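My mother-in-law has been with us for 17 days now, and the house has found a new rhythm. I wanted to write about it while I still remember the first week, because my memory for such things is not good and my husband's is worse.

She arrived on a Wednesday, very early, with two suitcases. One was for her clothes. The other one was full of food, wrapped in so many layers of newspaper that Rizal needed half an hour to open everything on the kitchen floor. The children stood next to him in pajamas and asked after every package if it was for them. Most of it was for their father. He is 41 years old and his mother still believes that nobody feeds him.

For those who are new to this blog, we moved to Dridden when our daughter was a baby, and his mother had seen our son only one time before, when he was four months old. Now he is three and has opinions. I was worried about this meeting. On the phone he always ran away after saying hello, and she always pretended that she was not sad about it. In the car from the airport he did not say one word to her. He looked at her shoes. Then at home she sat down on the carpet, which is not easy with her knees, and she began to line up his cars by size, without speaking to him at all. After maybe 10 minutes he came and corrected her. The yellow one goes before the bus. Since that moment they are best friends.

Our daughter was easier and also more difficult. She is 7 and she remembers her grandmother, or she remembers the stories about her, I am not sure which. She wanted to show everything on the first day: the school, the library, her tooth, the neighbor's dog. By dinner she was crying from tiredness and told us that Grandma liked her brother better. I did not know what to answer. Grandma understood more of the English than we expected, and the next morning she woke up only our daughter and they made breakfast together with the door closed. I was not invited. There was flour on the ceiling lamp, and I have not asked.

Between me and her it goes well, I think. We do not share so many words. Her English is small and my Indonesian is the Indonesian of a person who learned it from a husband who mumbles. So we speak about vegetables. We went together to the Stustari market and she touched every eggplant in the building. She thinks I cut the onions too thick and that I wash the rice too few times. The first week this hurt me a little — I have cooked in this kitchen for years — but then Shuk-fan Choi, my friend from the school parking lot, told me that her own mother-in-law reorganized all her cabinets by height while she was at work. After that I felt lucky.

The sleeping was the hardest part. We have three bedrooms and now five people, so the children are together in the small room. They have never shared before. The first night they talked until after ten, and the second night they fought about the curtain. On the fourth night it was quiet, and I went to look, and they were both asleep in the same bed with their feet in each other's faces. I did not move them.

I also used the room change to go through the closets, and it is still not finished. The hallway has been full of things for over two weeks and we walk around them.

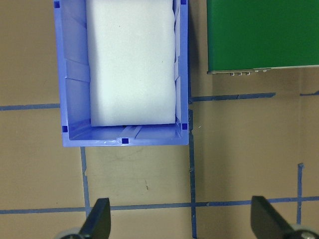
Blue bin, white foam. 

Last Sunday we had a lunch for her, with Teguh Sopacua and his wife, and Yoga Rondonuwu, who went to school with Rizal and knows stories that Rizal did not want told in front of the children. His mother told two more. I laughed until I had to leave the table. Our neighbor Ismail El Sherbiny came later with a cake and stayed until dark, and he and my mother-in-law talked for a long time about their knees, him in English and her in Indonesian, and both of them seemed very satisfied with the conversation.

She stays until December. My son asked me yesterday if she could stay until he is 80, and I said that we will ask her. He went to ask immediately. She said yes, of course, but then he must eat his carrots, and he is now thinking about it.

I will try to write again next week. She wants to teach me the fish soup, and I have promised to write down the quantities, although so far the only quantity she has given me is "enough."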